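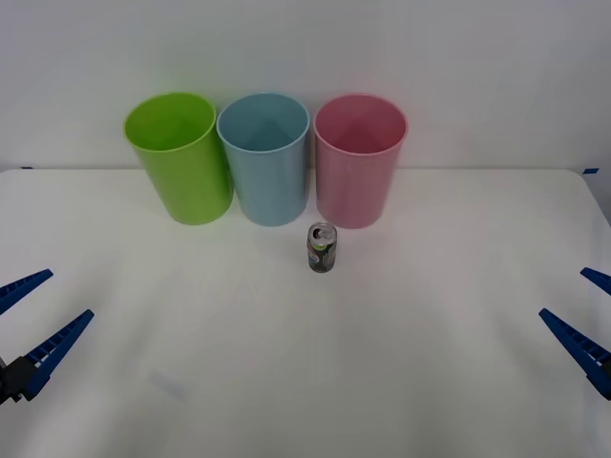

Vasos de plástico sobre la mesa blanca de la sala de pruebas.

Buscamos participantes para un estudio sobre vasos reutilizables de uso diario

Sitside abre la convocatoria para participar en un estudio de uso sobre vasos de plástico reutilizables destinados a comedores escolares, oficinas y residencias. El trabajo se hace por encargo de Drellov, que está preparando una nueva serie de vasos apilables y quiere saber cómo los cogen, los llenan, los apilan y los guardan personas de distintas edades.

Necesitamos 170 participantes. No hace falta experiencia previa ni conocimientos técnicos.

En qué consiste

Cada persona acude a una única sesión individual de 50 minutos. La sesión se hace sentado o de pie, según prefiera el participante, ante una mesa lisa de color blanco. Se trabaja con vasos de varios colores y con agua del grifo; no se prueba ninguna bebida ni ningún alimento.

Durante la sesión se pide lo siguiente:

Coger vasos de la mesa y volver a dejarlos en una posición indicada.
Llenarlos con una jarra hasta la altura que se considere normal para beber y vaciarlos después en un cubo.
Apilarlos y separarlos, primero con las dos manos y luego con una sola.
Colocarlos en un estante y en la bandeja de un lavavajillas.
Responder a un cuestionario corto sobre comodidad, agarre y preferencia de color.

Entre una tarea y otra hay pausas. No se mide la rapidez y no hay respuestas correctas. Si un vaso se cae o se vuelca, se recoge y se sigue. Lo que interesa al equipo es la forma en que se sujeta el vaso, en qué momento resbala y si dos vasos encajados se sueltan con facilidad. Esto último fue la queja más repetida en la ronda anterior, sobre todo entre personas mayores.

La parte de los colores es independiente. Drellov tiene que decidir cuántos tonos mantiene en la serie, y para eso se pregunta a cada participante qué color elegiría para sí mismo y cuáles confundiría con otros en una mesa compartida. Las personas daltónicas pueden participar y son especialmente bienvenidas en este apartado.

Quién puede participar

Personas de entre 18 y 85 años que residan en la ciudad o puedan desplazarse por su cuenta. Hay que poder seguir instrucciones habladas en español y firmar el consentimiento.

Queremos cubrir perfiles variados, por lo que reservamos 50 plazas para mayores de 65 años y un grupo más pequeño para personas con artrosis, temblor u otra dificultad de agarre en las manos. Quien pertenezca a este último grupo debe indicarlo en la solicitud. No se pide informe médico.

También nos interesan las personas zurdas y quienes trabajan o han trabajado sirviendo mesas en comedores, con independencia del tipo de centro.

No pueden participar empleados de Sitside o de Drellov, ni familiares que convivan con ellos. Tampoco quienes ya participaron en la ronda anterior -- el cuestionario es casi el mismo y las respuestas no serían comparables.

Compensación

Cada participante recibe 25 euros por la sesión completa, mediante transferencia en un plazo de quince días. Si alguien decide dejarlo antes de terminar, cobra la parte correspondiente al tiempo realizado. Los gastos de transporte público se abonan aparte, presentando el billete.

No se entregan vasos como regalo, ya que las piezas de la prueba deben volver al fabricante.

Lugar y fechas

Las sesiones se celebran durante el mes de junio en el local de Sitside, planta baja, con acceso sin escalones y aseo adaptado. Hay turnos de mañana y de tarde. La hora exacta se acuerda por teléfono una vez aceptada la solicitud.

En la sala están solo el participante y una persona del equipo. Se puede venir acompañado; el acompañante espera en la entrada, salvo que el participante necesite ayuda para moverse o comunicarse. El uso de mascarilla es obligatorio en todo el local. Las mesas y los vasos se limpian después de cada turno.

Quien use gafas para leer debe traerlas. Se recomienda venir con manga corta o con mangas que se puedan subir, y sin anillos grandes.

Datos personales

Los datos de contacto se usan para concertar la cita y efectuar el pago, y se borran tres meses después de finalizar el estudio. Las respuestas se guardan con un código, sin nombre. Drellov recibe únicamente resultados agrupados. El participante puede pedir en cualquier momento que se eliminen sus respuestas, sin dar explicaciones y sin perder la compensación.

Cómo apuntarse

Las solicitudes se presentan en el formulario de la sección Participa de nuestra web o en la recepción del local. Hay que indicar nombre, edad, teléfono, mano dominante y disponibilidad de mañana o de tarde. El plazo comienza el 24 de mayo de 2021 y se cierra cuando se completen las plazas de cada perfil.

Contestamos a todas las solicitudes, también a las que quedan en lista de espera. Si no puede acudir a una cita ya confirmada, avise con un día de antelación para que podamos ofrecer el hueco a otra persona.

Responsable del estudio: Ghazal Asadi, Sitside.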